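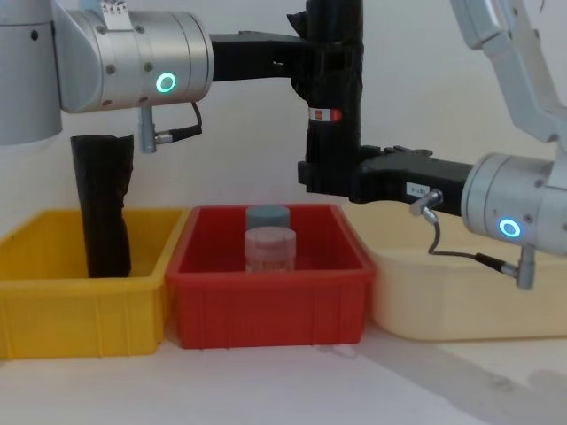 Plurkville Game Makers Club
Minutes of the February meeting

Chair: Mahtab Karimi
The meeting opened at 7:05 p.m. Minutes of the previous meeting were approved with one correction: the link to the shared sound library was wrong and has been replaced on the members page.

1. Anemon store release

Anemon is still set for release in spring. The store page has been up since last month and has 218 wishlists. The chair read out the comments left on the page so far. Most of them ask whether the game will have controller support. It will, but the menus do not work properly with a controller yet, and the inventory screen cannot be closed without a mouse.

The short description was discussed. The current version calls the game a "relaxing underwater puzzle adventure." Several members felt that "relaxing" is wrong for the later levels, where the oxygen timer is always on. Agreed to drop the word and to put the timer in one of the first screenshots.

Price was raised again. No decision. Members who have sold games on the same store are asked to send their launch discount figures to the chair before the next meeting.

Action: Mahtab to rewrite the short description and post it on the forum for comments.

2. Demo build

The demo covers the tutorial and the kelp maze. Two crashes were reported by testers. The first happens when the player saves during a dialog and is fixed in the current build. The second happens on loading a save made in an older version, and the cause has not been found. Agreed that old saves will be blocked with a message if it is not fixed by the time the demo goes up.

The demo end screen needs a wishlist button. At present it goes straight back to the title.

There was a question about whether demo progress should carry over to the full game. The level numbering has changed, so carrying it over would mean a conversion step. Left out for now.

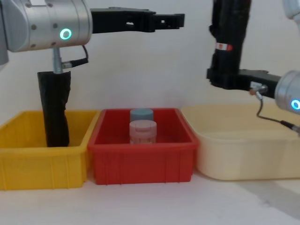

3. Flodell engine update

Flodell version 5 changes how tile maps are stored. Projects opened in the new version are converted and cannot be opened in the old one afterward. Members working on shared projects should not update until everyone on the project has agreed to it. Anemon stays on the old version through release.

One member has already moved a small platform game over and reported that the lighting was off in the cave levels and all the key bindings had to be set up again. Otherwise it ran fine.

Action: a note on the update to be pinned on the forum, with the backup steps.

4. Spring game jam

The jam will run over one weekend, same rules as last time. Teams of up to four. Art and music made before the jam are allowed if they are listed in the credits. Theme to be picked by vote on the forum.

Kurup has offered two license keys for its level editor as prizes. Accepted with thanks.

5. Any other business

The build server password has been changed. Ask the chair for the new one.

The forum search is still not finding posts older than a year. Carried over.

The meeting closed at 8:40 p.m. Next meeting in March, same time.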